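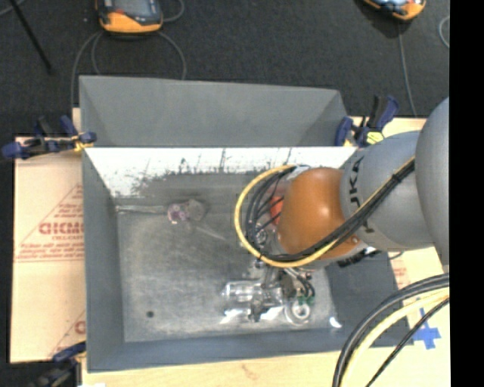
Le bras et son bac, atelier de Villey.

Chez Dunbar, on a appris l'arrivée du bras par la machine à café, qui était jusque-là l'employée la plus automatisée de la maison. Une affichette collée dessus disait : « En janvier, Cuter rejoint l'équipe. Merci de lui réserver bon accueil. » Quelqu'un a apporté un gâteau.

Je triais depuis 16 ans. On me donnait un bac, je le vidais, on m'en donnait un autre. Désormais le bac est à lui, un grand bac en tôle grise serré par des pinces, et moi je suis « référente de flux ». J'ai demandé ce que ça voulait dire. On m'a remis une brochure de 28 pages et une chaise.

La chaise est très bien, il faut le reconnaître.

Cuter plonge, hésite, remonte. Quand il hésite trop longtemps, une lampe s'allume au-dessus de ma tête et je dois appuyer sur un bouton qui signifie « continue ». Il y a aussi un bouton « ne continue pas », mais il faut remplir un formulaire. Le premier matin, j'ai appuyé neuf fois. Mon chef m'a félicitée pour mon accompagnement.

Mes collègues de l'emballage ont été envoyés à Tirnham pour se former. Ils en sont revenus avec des mots. L'un d'eux parle maintenant de « préhension » en épluchant ses clémentines.

Hier, à sept heures, il restait deux choses au fond du bac, une violacée, une gris-brun, collées l'une à l'autre comme des gens qui attendent le bus. Cuter est descendu, s'est arrêté. La lampe s'est allumée. J'ai regardé les boutons, puis mes mains, qui savaient très bien quoi faire et n'avaient plus d'habilitation.

J'ai appuyé sur « continue ». Ensuite j'ai demandé le formulaire, pour voir. Il n'y en avait plus.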